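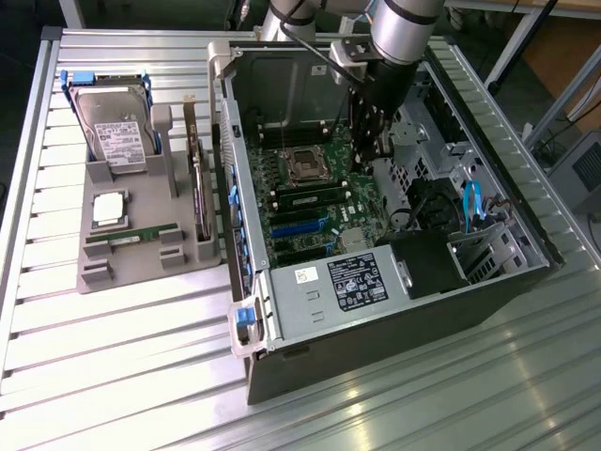 Reltwood Refurbishing
Equipment Planning Meeting
Minutes, 2022-12-01

Present: Shota Yokoyama (chair), bench leads, purchasing, floor operations, IT
Apologies: shipping
Minutes taken by purchasing

1. Minutes of the last meeting

Accepted with one correction. The second order of tower clamps was charged to the tooling line, not to repairs.

2. Teardown cell: where we are

Shota gave the update and there was a lot of good news in it. The arm is working inside open desktop towers laid on their side, with two clamps holding the case down. The parts fixture now has places for the hard drive, graphics card, CPU and one memory stick, so a whole set of parts stays together next to the machine it came out of. The bench leads are very happy with this. Matching parts to towers used to eat up the last hour of a shift, and they would like the same fixture on the hand benches too!

The cell has been through 153 towers so far. Memory and graphics cards are going well. The CPU lever is still the slow step, and Shota wants a slimmer set of fingertips before we ask for more speed. Hard drives with plastic rails slide out nicely once the cables are off. Cables are still unplugged by hand on most models, and the plan is to leave it that way through the first half of next year.

3. Second cell

Main item of the meeting. Two quotes came in.

Fliris: arm, gripper and controller as one package, same family as what we have. Spare parts are shared, and our programs should carry over with small changes. Longer delivery.

Bonsu: arm and controller only, gripper bought separately. Cheaper up front and quicker to arrive. We would have to redo the wrist mount and retrain both bench leads.

Good discussion. Floor operations leaned toward Bonsu for the delivery date. IT pointed out that a second controller type means a second set of backups and updates to look after. Shota said he would be glad to work with either arm, but sharing grippers between cells is worth a lot on a day when one breaks. The group settled on Fliris, as long as they hold the quoted price into January.

Agreed: purchasing to ask Fliris for a written price hold and a firm delivery week.

4. Fixtures and small tooling

Printing our own fixtures has been a real success. The present design takes full-size 3.5-inch drives — smaller drives need an insert, and one of the bench leads has already sketched it. Approved $200 for filament and inserts, and $100 for spare clamp pads and handles.

There was a question about having the fixtures machined in aluminum. Shota would prefer to keep printing while the layout is still changing every few weeks. Left for spring.

5. Budget

We have nearly $3,000 left in this year's tooling line after the items above. Proposals for it:

Slim fingertips for the CPU lever, two sets
Another slatted bench top, to match the first cell
A spare wrist cable

All three approved, fingertips first. The second cell itself goes on next year's capital request. Purchasing will draft it and Shota will add the page on expected volume.

6. Tracking software

Dostance offered a trial of their parts tracking package. Barcodes on the drives would be scanned at the fixture and tied to the tower's record. Everyone liked the demo, and the search screen in particular. IT would like to see how it exports before we say yes. Trial to start in January on the first cell only.

7. Any other business

Bench leads asked for a shelf for finished towers closer to the cell. Floor operations will measure up.

Actions

Purchasing: Fliris price hold; order fingertips, bench top and cable; draft capital request
Shota Yokoyama: volume page; fingertip drawings
Bench leads: drive insert, first print
IT: Dostance export check
Floor operations: shelf

Next meeting in January, date to be sent by email.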